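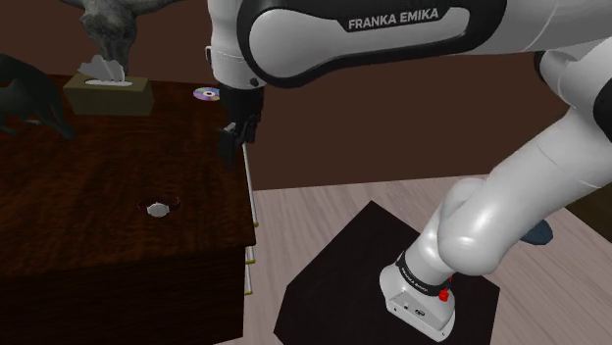
# Electing the Speaker when no party holds a majority

Speaker notes, Erbridge session. 30 min including questions.

**Opening (2 min)**

- Scope: procedure for the first sitting day only. Committee chairs are covered in the afternoon.
- Assume a chamber of 194 members. Quorum has been met and members are sworn.
- The Clerk presides until the chair is filled. The Clerk has no vote.

**Slide 1: Threshold**

- Majority is calculated on valid ballots cast, excluding blanks and spoiled papers.
- With all 194 voting, 98 are required. 97 is a tie.
- Each pair of abstentions lowers the threshold by one. Pause here; the Murville group got stuck on this.

**Slide 2: Balloting**

- Secret ballot, members called by constituency.
- Lowest candidate drops after each round. Ties for last place: both stay on for one further round.
- Withdrawals are accepted between rounds only, in writing, to the Clerk.
- No motions, no points of order during the count. Adjournment needs unanimous consent.

**Slide 3: Bloc behaviour**

- Marras paper (Gerardo Marras, handout p. 4): a bloc that publicly commits to one candidate gains leverage early and loses it by the third round.
- A pledge letter is not enforceable under a secret ballot. Whips can count signatures, not papers.
- Jotham case: signatories exceeded the candidate's first-round vote. Go through the table slowly.

**Slide 4: Failure to elect**

- Chamber cannot receive the Throne Speech or introduce bills.
- Interim supply continues under the previous appropriation.
- Colombo's draft amendment would cap balloting at five rounds, then plurality. Outline it, take no position.

**Questions**

- Likely: can a minister stand? No, must resign the portfolio first.
- Likely: recounts? Only on the Clerk's initiative, before the result is read.
- Defer anything on salary to the written follow-up.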